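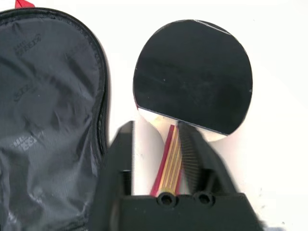 Does a table tennis paddle really need an equipment check before it goes back in its case?

It takes two minutes, and most of what people check for doesn't matter, so the list is short.

Waddale Table Tennis Room - paddle and case check
Checked by: Léonie Pichon
Comments: Fabrice Leclerc
Thu 27 June

1. Rubber surface, black side
Scuffs and dust specks. Passed.
Comment: The old form wanted scuffs graded on a scale of 100. I have never seen two people give the same grade. Wipe it and move on.

2. Top rim of the rubber
Thin pale line along the rim, a crease or a scratch. Watch.
Comment: Léonie wants it looked at again in August. Fine, but run a fingernail along it first. If the nail doesn't catch, I'm not paying for a new sheet.

3. Rubber at the throat
Ends in a straight diagonal cut, pale wood showing below it. Passed.
Comment: Someone wrote this up as damage last time. A straight edge is how you trim a sheet. I'd worry about a ragged one.

4. Lower right edge of the blade
Small sliver of light wood showing. Passed with note.
Comment: Edge tape would cover it. Whether edge tape protects anything is another matter - I've pulled off plenty and found chips underneath.

5. Handle
Layered wood, red strips along the sides. Grip it and twist. No movement allowed.
Comment: Do the twist. A look tells you very little about a glue joint.

6. Case, outside
Black fabric, wrinkled and creased. Printing faint. Passed.
Comment: Wrinkles are not a fault. Please stop writing them down.

7. Case, zipper
Run the red pull the full way round, both directions. Fail it if it sticks twice.
Comment: Zipper wax from Restila is in drawer 17. The label promises a lot. A pencil tip has done the same job for me.

8. Storage
Case closed, away from the heater, nothing stacked on top.
Comment: Agreed, for once.

Next check: with the balls and nets.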